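How to Re-Season and Store Dry Goods Containers So They Stop Smelling

By Gergely Lakatos
Updated May 7, 2025

Plastic food containers hold on to odor. A canister that held ground coffee or curry powder will pass that smell to the next thing stored in it, even after several trips through the dishwasher. The procedure below removes most of it from polypropylene and similar plastics, and the second half covers how to dry, test, label and store the containers so the smell does not come back.

It applies to rigid containers with a removable lid. It does not apply to vacuum canisters with a built-in pump, which should not be submerged, or to anything with a bamboo or cork lid.

What you need

Baking soda
White vinegar, 5 percent acidity
Unscented dish soap
A soft bottle brush and a narrow detail brush
A dull wooden skewer or plastic pick for lifting gaskets
Plain newsprint or unprinted packing paper
Two clean cotton towels
A wire rack

Do not use chlorine bleach. It leaves its own smell, it attacks silicone gaskets over time, and it must never be mixed with vinegar.

Why containers smell

There are three sources, and they need different treatment.

The first is residue: oil and fine powder left on the surface. Soap removes it, provided the water is warm enough to loosen the oil. Coffee oil and sesame oil are the most stubborn.

The second is absorption. Aroma compounds dissolve into the plastic itself, and washing the surface does very little about that. They have to be drawn back out, and this takes hours or days. Older containers with a scratched interior are slower to clear than new ones.

The third is the gasket. Silicone absorbs odor more readily than the hard plastic around it, and the channel behind it collects crumbs and moisture. If a container smells clean with the lid off and stale after a night with the lid on, the gasket is the problem.

Step 1. Take the container apart

Remove the lid and lift out the gasket. Start at a corner or at the molded tab, if there is one. Slide the pick under the outer edge and pull the ring up slowly. Do not use a knife. A nick in the sealing lip will leak air, and there is no way to repair it.

The gaskets on my Tonero canisters have a flat side and a ribbed side. The ribbed side faces down into the channel. Flilatex lids use a hollow round ring that goes in either way. If you are working on several containers at once, keep each gasket with its own lid. Two rings that look the same size often differ by enough to stop the lid from closing.

Step 2. Wash

Fill the sink with water as hot as your hands can stand. Add dish soap, submerge all the parts and leave them for 10 minutes. Brush the inside of the container from the bottom up, then the threads or latch recesses with the detail brush. Run the detail brush all the way around the gasket channel in the lid.

Rinse until the water no longer beads. Drag a finger along the inner wall. If it slides, there is still oil or soap present and the wash should be repeated. Everything after this step works poorly on an oily surface.

Step 3. Soak

Mix 4 tablespoons of baking soda into each quart of warm water. Fill the container to the brim with the solution and stand it in the sink or on a tray. Place the lid upside down in a separate basin and cover it with the same solution.

Leave both overnight. For strong odors (fish food, cumin, dried mushrooms), replace the solution in the morning and leave it for a second night.

Soak the gasket separately in undiluted white vinegar for one hour, then rinse it. A longer vinegar soak gives no further benefit. If the gasket still smells, boil it for five minutes in plain water. Confirm first that it is silicone. Some inexpensive lids have a thermoplastic ring that will deform in boiling water, and on the Kun lids I own this ring is a dull off-white with a visible seam.

Step 4. Paper treatment

This step draws out what the soak leaves behind. Dry the container completely, then crumple enough newsprint to fill it loosely. Close the lid without the gasket and leave it in a warm room for two days. Replace the paper and repeat if needed.

Activated charcoal works faster than paper but is dusty. If you use it, keep it in a cloth pouch. Coffee grounds are often recommended for this purpose. They only cover one smell with another, and the container will then need to be treated for coffee.

Sunlight also helps. Three or four hours outdoors with the lid off is sufficient. Longer exposure yellows clear plastic and makes it brittle, and polycarbonate is more sensitive than polypropylene.

Step 5. Dry

Most failures happen here. A container that feels dry may still hold water in the latch recesses and behind the gasket lip. Closed up, that small amount of water will produce a musty smell within a week.

Set the container upside down on a wire rack for an hour, then turn it upright for the rest of the drying time. Left upside down on a towel, it traps humid air and dries very slowly. Blot the gasket between two towels and hang it over the rack. Allow 12 hours before reassembly, or 24 in a humid kitchen.

Step 6. Test

Reinstall the gasket. Press it in at four opposite points first and then work around between them, so that the slack is spread evenly. Close the lid and leave the empty container overnight at room temperature. Open it in the morning and smell it immediately. The first breath of air is the only useful one — after a few seconds the sample is diluted and your nose has adjusted.

To test the seal, close the lid over a strip of paper and try to pull the strip out. It should resist evenly at every point around the rim. A spot where it slides freely means that the gasket is twisted, reversed or worn.

If a faint odor remains after two full treatments, assign the container permanently to the product it smells of. A coffee canister that smells of coffee is not defective.

Storing the containers between uses

Store them open. Put the lid next to the container or lean it against the side. If you need to nest containers to save space, put a folded sheet of paper between them to let air through.

Do not keep clean empty containers under the sink or in a cabinet with cleaning products. Polypropylene will take up detergent fragrance through the outside wall over a period of months. The same is true of scented trash bags and candles.

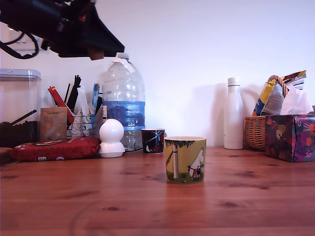
Matching the container to the product is the other half of the job. Flour, sugar, oats and rice can rotate freely through the same set. Ground spices, coffee, tea and dried onion should each have a container that is never used for anything else. Glass is the better choice for all four, and the larger size of Trusel jar takes a standard bag of ground coffee with room left for a scoop.

Products that arrive in a sealed inner bag can stay in it. Fold the bag down, clip it and place the whole bag in the container. This keeps oil off the walls and preserves the lot number and date if there is a recall. It takes more room than pouring the contents out — allow up to a quarter more volume.

Labels

Use removable labels on the container body, never on the lid, since lids get swapped. Write the product and the date it was opened. Masking tape is adequate but should be replaced at each refill, as the adhesive hardens and becomes difficult to remove. A little cooking oil will soften old adhesive. Wash the oil off afterward.

How often to repeat the treatment

For neutral dry goods, a normal wash at each refill is enough. Run the full procedure only when changing from a strong product to a mild one. Gaskets should be lifted out and cleaned every three months regardless of contents. I do mine at the start of February and at each quarter after that.

Replace a gasket when it has visible cracks, when it no longer lies flat on a table, or when it fails the paper strip test after being reseated. Replace the container when the inside is scratched enough to catch a fingernail.

Common problems

White film after drying. This is baking soda or hard water scale. Wipe with diluted vinegar and rinse.

Lid will not close after reassembly. The gasket has stretched from boiling or is from another lid. Let it cool completely and try again before ordering a new one.

Cloudy plastic. Dishwasher heat and strong detergent are the usual causes. The change is permanent. It does not affect the seal.

Smell returns after a week. Go back to Step 5 and double the drying time. If the result is the same, treat the gasket alone as described in Step 3 and leave it out of the lid for several days before testing again.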